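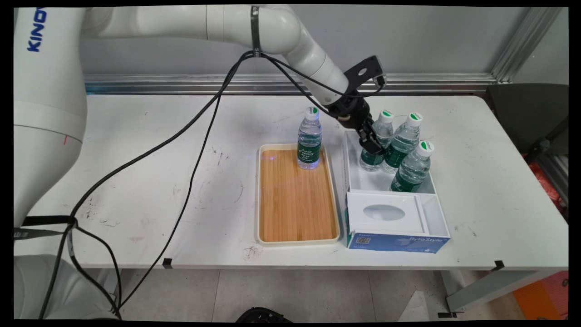 About Gundley Home & Pantry

Posted 9th January by the Gundley office
Filed under: About us, Deliveries, Wholesale

Gundley Home & Pantry is a family-owned grocery and household supplier based in Tondow. We sell dry goods, bottled drinks, cleaning products and paper goods to households, cafés, childcare centres and small offices. Most orders go out by van from our own warehouse on the edge of town.

The business started as a corner shop run by the Panganiban family. Customers on outlying properties began phoning through their lists and asking for a box to be made up, and after a few years the boxes were bringing in more than the counter. The shop closed one August and we moved to the present site, which has a loading dock, a cool room and a small pick-up counter at the front.

What we stock

We carry 3000 lines. Rice, flour, pulses and tinned goods make up the largest part. We also keep a range of Filipino pantry items, including cane vinegar, banana sauce and dried noodles, which we have sold since the corner shop days. If you can't find something, ask at the counter. We can usually add it to the next supplier order.

Where we deliver

Vans run to Tondow, Gastavport and the farms along the river road. Orders over $100 are delivered free within Tondow. For Gastavport the charge is $20, whatever the size of the order. Please leave a clear spot for cartons near the door and tell us if there is a dog or a locked gate.

Wholesale accounts

Cafés and centres can apply for an account after 3 paid orders. Account customers receive one statement a month and may return unopened cartons in good condition. Prices are reviewed each August and we send the new list out before it takes effect.

Working with us

We take on warehouse and driving staff during the year, with most casual work over summer. Training is paid. Ask for a form at the pick-up counter.

This site uses cookies to remember your basket and preferred delivery area. By continuing to browse you agree to our cookie policy.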